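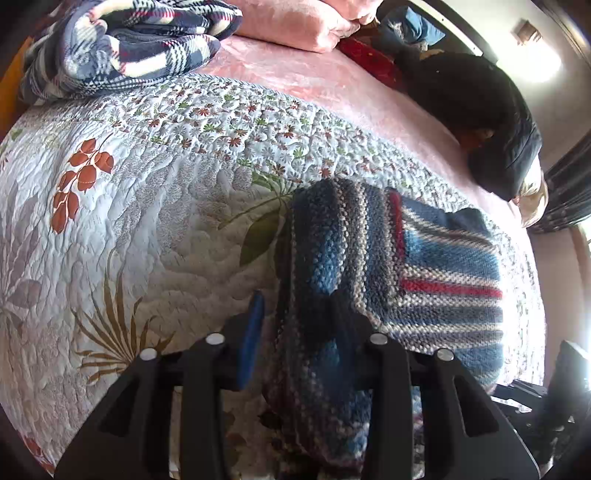

tagdrift
Replying to the opening question on the discrepancy. Grustari counts a click when its redirect is requested. Prallov counts a session when its script loads on the landing page. Those are separate events and they will never reconcile exactly. A gap of 1000 clicks to 400 sessions is too wide to put down to that alone, though. Before you change anything, check whether the redirect is dropping the query string. Paste a scheduled link into a private window and look at the address bar once the page has settled.

kettle_and_csv
Did that. Query string survives on desktop. On my phone, opening the same post inside the app, the utm_source is there but utm_campaign is gone. Site is a small homewares shop, hosted cart, cookie banner on. Posts go out through Grustari to three networks, links shortened by Tandau.

tagdrift
So there are two redirects, Grustari then Tandau? Turn one off. Chained shorteners are the most common cause of lost parameters I see. Each hop has its own rule about whether to append, overwrite or discard.

marginal_cpc
Disagree that this is the first place to look. If utm_source survives and utm_campaign doesn't, the chain is passing parameters. Something is rewriting them selectively. What characters are in the campaign name?

kettle_and_csv
Campaign is "Winter Throws & Cushions | April". Typed straight into the Grustari campaign field.

marginal_cpc
There you are. An unencoded ampersand ends the parameter. Everything after it is parsed as a new key. The pipe is also not a safe character and some in-app browsers will handle it differently from desktop. Use lower case letters, digits and hyphens and nothing else.

tagdrift
That would truncate the value, it wouldn't remove the whole thing. He said it was gone.

marginal_cpc
Depends on the parser. If Tandau finds a malformed string it may drop the pair and keep the rest. Either way the name needs fixing. It costs nothing to test.

kettle_and_csv
Renamed to winter-throws-cushions-apr and reposted to one network. utm_campaign now survives in the app on my phone. Sessions are still well under clicks, so there is more than one problem.

hopcount
Long post, as I went through the same exercise for a client in Pritchard last year.

Split the gap into layers and measure each one separately. First layer is bots. When you publish a link, the network fetches it to build the preview card, and other crawlers follow it soon afterwards. Depending on how the tool filters, those requests can be recorded as clicks. Export the raw click log and sort by time. A cluster in the first minute after publishing, all with the same user agent, is not your customers. On our account 200 of the first 1000 were preview fetches.

Second layer is consent. If the Prallov script is held back until the visitor accepts the banner, everyone who ignores the banner is a click with no session. In-app browsers often don't carry the cookie over from the phone's normal browser, so returning customers see the banner again and ignore it again.
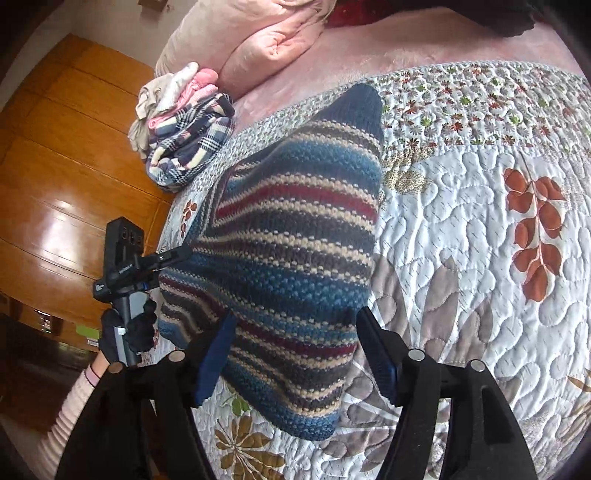
Third layer is page weight. Prallov's tag usually sits at the bottom of the template, and on a hosted cart it waits behind the review widget, the chat widget and whatever else has been installed over the years. Someone on mobile data who backs out after four seconds has clicked but has not been counted. Move the tag up into the head and set it to load asynchronously. Compare a full week before and after, with the same posting schedule, otherwise you are measuring the schedule.

Don't try to close the gap completely. Get it stable. A constant ratio between clicks and sessions is usable for comparing one post with another. A ratio that wanders is no use for anything.

tagdrift
Agree with all of that except moving the tag to the head. On a slow theme you will delay first paint and lose some of the visitors you are trying to count.

hopcount
Not if it's async. It's a small file.

tagdrift
The file is small. The DNS lookup and the connection to a third-party host are the slow part, and they compete with the stylesheet. I've measured it. Add a preconnect hint at least.

hopcount
Fair enough, preconnect is sensible. I'd still put it in the head.

greyscale_roo
Side question. Why use a shortener at all? None of the three networks charges you by the character for a link any more, and the preview card hides the URL anyway. People who do see a short link can't tell where it goes. I dropped mine and click-through did not change in any way I could measure.

marginal_cpc
Two reasons to keep one. You can change the destination after publishing, and you get an independent count. If you don't need either, drop it.

greyscale_roo
The independent count is the thing causing this thread.

marginal_cpc
The malformed campaign name was causing this thread. Without a second count he would not have noticed.

kettle_and_csv
Update. Tandau removed, Grustari redirect kept. Raw log exported: there is a block of requests within 11 seconds of each post going out, all the same agent, which I have filtered. The banner was set to block everything until accepted. I've left that as is, I'd like to stay on the right side of the privacy rules. Tag moved to the head with preconnect. Will post the before and after numbers when I have a comparable week.

One more question while I'm here. Should utm_medium be "social" or the name of the network? The Grustari default puts the network in both source and medium.

tagdrift
Network in source, social in medium. Override the default. Prallov groups channels by medium, and if it doesn't recognise the value it files the session under Other.

hopcount
Same answer. And keep a spreadsheet of every value you have used, with case. "Social" and "social" will show up as separate rows.

kettle_and_csv
They already do. Fixing it tonight.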